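Bisen — conjunto de demostraciones de plegado con pinzas de mano
Ficha de datos y guía de uso

Resumen
Bisen reúne demostraciones de manipulación de textiles domésticos registradas con un par de pinzas de mano. El material se ha producido en el taller compartido Mutside, con medios propios de sus miembros, y se destina al entrenamiento y la evaluación de políticas de control para dos brazos de pequeño formato. La responsable del conjunto es Leonie Aigner, a quien deben dirigirse las consultas sobre contenido y licencia.

Contenido del repositorio
datos/ — episodios, un directorio por demostración
calibracion/ — parámetros de las cámaras y de cada pinza
herramientas/ — lectura, recorte y comprobación de episodios
planos/ — piezas de las pinzas y plantillas de taladrado
CAMBIOS.txt — historial de versiones

La versión actual contiene 754 episodios, repartidos en tres tareas: plegar una toalla sobre la mesa, depositar en una cesta la toalla ya plegada y extraerla para extenderla de nuevo. La partición de entrenamiento y la de prueba se entregan por separado y no comparten toallas.

Equipo
Las pinzas, denominadas Gemik, se fabricaron en el taller a partir de los planos incluidos. Cada una incorpora un codificador de apertura y transmite por cable al equipo de registro. Se optó por la conexión cableada tras observar pérdidas de muestras en las pruebas inalámbricas de julio. La alimentación procede de una fuente única, instalada fuera de la zona de trabajo. El uso de otras pinzas exige repetir la calibración completa.
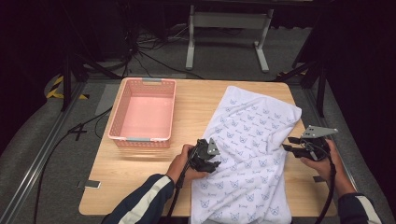
Las tareas de plegado se rigen por un protocolo común. El operador trabaja de pie o sentado, según su preferencia, y mantiene las dos pinzas en la mano durante todo el episodio. Los tejidos estampados plantean una dificultad particular para la estimación de correspondencias: en la toalla blanca con hileras de caras de gato, el motivo se repite y las arrugas lo deforman allí donde las pinzas recogen la tela, de modo que los puntos de referencia deben tomarse en los bordes y no en el dibujo. El mismo criterio se aplica cuando un extremo cuelga por delante de la mesa; en ese caso, la anotación señala el borde visible y marca el resto como oculto.

Formato
Cada episodio incluye el vídeo de cabeza, la apertura de ambas pinzas, su pose estimada y un archivo de anotación en texto plano. Las marcas de tiempo comparten un reloj común. El campo «estado» admite los valores completo, parcial y descartado. Los episodios descartados se conservan, aunque el lector los omite salvo indicación expresa.

Anotación
Las etiquetas de inicio y fin de agarre se asignan de forma manual. Un subconjunto de 400 episodios cuenta con una segunda anotación independiente; las discrepancias superiores a 6 fotogramas se resolvieron en revisión conjunta y constan en el archivo correspondiente.

Limitaciones conocidas
— La variedad de mobiliario e iluminación es reducida. No se recomienda extraer conclusiones sobre otros entornos.
— La pose de la pinza derecha pierde precisión cuando la tela cubre los dedos.
— Las toallas oscuras están poco representadas.
— El archivo de calibración «bachmann» corresponde a un soporte retirado y se mantiene únicamente por compatibilidad.

Privacidad
Los operadores han consentido por escrito la difusión de las grabaciones. El audio se elimina antes de la publicación. Toda solicitud de retirada se tramita en la versión siguiente y queda reflejada en CAMBIOS.txt.

Contribuciones
Las propuestas de nuevos episodios deberán adjuntar la calibración del día y el informe que genera la herramienta de comprobación. No se admiten episodios editados ni con marcas de tiempo reconstruidas. Las correcciones de anotación pueden enviarse por separado, con indicación del episodio y del campo afectado.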